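Glue, clamps and small repairs – stuff I keep having to look up
Updated 21 January 2020

Dumping these here in no order. Most are from the chair job and the drawer job, a couple from way before.

Loose chair rungs
Don't just squirt glue in the gap. Does nothing. Pull the joint apart all the way, scrape the old glue off both halfs till you see wood again. Old brown glue lets go with warm vinegar on a rag, give it ten minutes, scrape, let it dry overnight. Then fresh glue, thin coat on both sides, strap around all four legs. Set the chair on something flat while it dries or it will rock forever.

If the rung is still sloppy once it's clean, wrap the end in a single layer of cotton thread with glue on it. Or a shaving off the plane. I use the little Egilsson plane for this, set as fine as it goes, and the shaving comes off like ribbon.

Screw holes that won't hold
Toothpicks and wood glue, everybody knows that one. Better: a golf tee, glued, tapped in, sawed flush. For hinges on a door somebody slams, drill it out to 3/8 and glue in a piece of dowel. Wait a full day before you put the screw back. Pilot hole first!

The Tridora hinges on our kitchen uppers strip out if you so much as look at them with a drill. Hand screwdriver only. Back the screw up a quarter turn until you feel it click into the old thread, then forward.

Drawers that stick
Pencil first. Rub the lead all over the runners. Then candle wax. Then, if it still sticks, find the shiny spot – that's where it rubs – and sand only there. 220 if you have it, 200 is what I had in the drawer from some odd import pack and it was fine. Do not use cooking oil. I did that once in April and by summer the drawer was basically welded.

Swollen drawers in damp weather, leave them alone until it dries out. Otherwise they rattle all winter.

Which glue
Yellow wood glue for wood. Boring and correct.
Postik for anything where one side is plastic or metal, like knobs, the foot on the toaster, the trim on the washer. Rough both sides up first, wipe with alcohol. Cap goes back on right away or you're buying another.
Epoxy for gaps. Mix more than you think you need, on a jar lid.
Super glue for holding a thing in place while the real glue sets. A dot in each corner.
Hot glue for nothing except crafts and cable runs.

Glue on the cap: smear of petroleum jelly on the threads when the bottle is new. Never sticks shut again.

Glue squeeze-out
Leave it till it goes rubbery, then pop it off with a putty knife. Wiping it wet just pushes it in the grain, and then you get a pale patch when you stain. If you're going to stain, put painters tape either side of the joint before you glue. Takes a minute.

Clamping without enough clamps
– bike inner tube cut in a long strip, wrapped tight
– masking tape, pulled hard so it stretches
– a ratchet strap from the truck
– books, lots of books, with wax paper under
– clothespins taken apart and put back together backwards, good for thin trim

Wax paper under everything. I have a workbench with a rectangle of newspaper permanently on it, sports section.

Small parts
Muffin tin. When you take anything apart, go around the tin clockwise, one cup per step, then put it back together counterclockwise. Lay a magnet in the bottom of the cup for tiny screws. If the phone rings, put a plate on top.

Dropped a screw in carpet: stocking over the vacuum hose, rubber band, go slow.

Holding a little nail while you hammer: bobby pin, or push it through a strip of cardboard and tear the cardboard away after.

Tape measure things
The hook on the end is supposed to wiggle. Leave it alone. For anything fussy start at the one inch mark and subtract it later (and remember to subtract it, ask me about the shelf). I write measurements on a strip of masking tape stuck to the tape measure case, then peel it off when done.

Sharpening kitchen scissors
Cut folded sandpaper, a dozen snips, grit side toward the duller blade. Then cut a sheet of foil to clean them up. Drop of mineral oil at the pivot. Won't fix a nick but good enough for chicken.

Rusty pliers
Soak in white vinegar overnight, scrub with a brass brush, rinse in water with baking soda, dry them in a warm oven that's been turned OFF. Oil the joint and work it open and closed. The old Jitemis pair came back from the dead this way. Wipe the jaws after, or there's oil on everthing you pick up for a week.

Jaw marks on soft stuff
Chrome, brass, plastic nuts, all mark up if you grab them bare. Couple turns of electrical tape on each jaw, or a scrap of leather folded over. Fingers cut from an old rubber glove work too and they stay on by themselves. 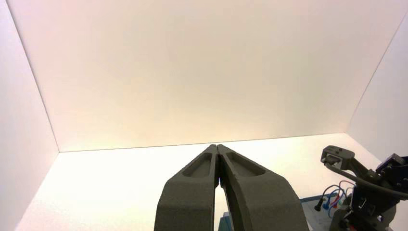
Leather is still the best of the three if you have some. An old belt does for years. Change the tape when it starts to slide, and keep the glove bits in with the pliers.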